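Mustance picking cell

The Mustance cell is a single-arm bin-picking station built around a KUKA robot and a two-level metal bin. It is kept at the Weder workshop, where it picks up small household objects and puts them down again, an occupation it pursues with more patience than its keepers. Most of the work recorded in its logbook concerns cables.

Setup

The bin is held to its wooden supports with ordinary bar clamps. A welded stand was drawn up by Hiebert in the cell's first year and remains, by general agreement, an excellent drawing. After any change to the clamps the bin position is taught again at 4 points, using the gripper finger as a pointer. Skipping this step produces a robot that is fully confident about where the bin used to be.

Cables and hoses

The supply lines run along the outside of the arm and cross the wrist in a loop. The loop has to be long enough for the last joint to turn freely and short enough not to visit the bin. Both lengths have been tried. The current routing, known as the Temance loop, dates from November and is bound with cable ties, which are replaced every 1000 picks or whenever one is found among the objects.

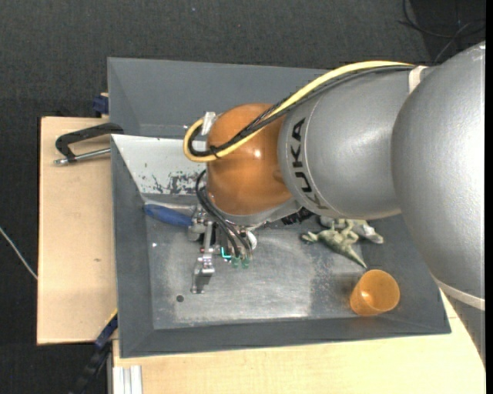 Wrist and gripper over the lower compartment, with the cable loop at left.

Routine care

The fingers are checked each morning for play, and the small screws in the gripper brackets are tightened by hand. Hoses are inspected where they bend. The bin floor is wiped but never repainted: fresh paint was found to upset the vision software, which had apparently grown used to the scratches.

A full service falls due at roughly 2000 picks. The first was carried out at 1856, after a hose came off its fitting and brought the matter forward. The work takes an afternoon, most of it spent putting the wrist cables back the way they were.

Known faults

Soft toys are outside the gripper's rated load only in the sense that it will not let go of them. Cups are often picked up by the rim and set down on their sides, a behavior listed in the logbook under "style."

See also: Bin picking; Cable management; Robot calibration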